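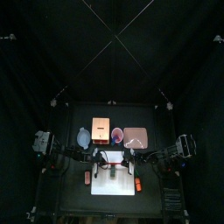 # About Bereck

Bereck is a small company in Prustthorpe. We teach robots to do table work by showing them how it is done. A person guides the two arms, by hand or from a remote seat, and the robot records every movement. Later a model is trained on these recordings.

## How we started

Pieter Verschueren and Orsolya Szalai met at a packaging plant in Zondholm, where both were programming robots in the usual way, point by point. When a box changed its size, they had to begin again. Orsolya had the idea to let the line workers show the movement themselves. The plant was not interested, so they rented one room in Prustthorpe and built the first table in April.

## What we do

A customer sends us a task and, if possible, the real objects. We set them on a black table between two arms, with black cloth on the walls and ceiling so that the background stays the same from one day to the next. Our operators then repeat the task many times, and they move the objects a little between the repeats.

For a simple task we record 60 demonstrations. For a task where both arms must hold one thing together, we prefer 2,000. The longest set we have delivered until now has 1,065 accepted demonstrations, and Pieter has watched all of them.

The recordings are kept in Parsa, our own software. It lets the operator mark a bad attempt immediately, with a foot pedal. Bad attempts are not deleted, as some customers ask for them also.

## Who works here

Most of our operators never worked with robots before. We have had a dental technician, a piano tuner and two bakers. Training takes 39 hours and is paid. New operators start by moving the arms by hand, and go to remote control when Orsolya agrees that they are ready.

## Visiting us

Customers are welcome to sit at the controls and try their own task. Please write to us one week before, and tell us the size and weight of your objects.

*Page last changed: 2/12/26*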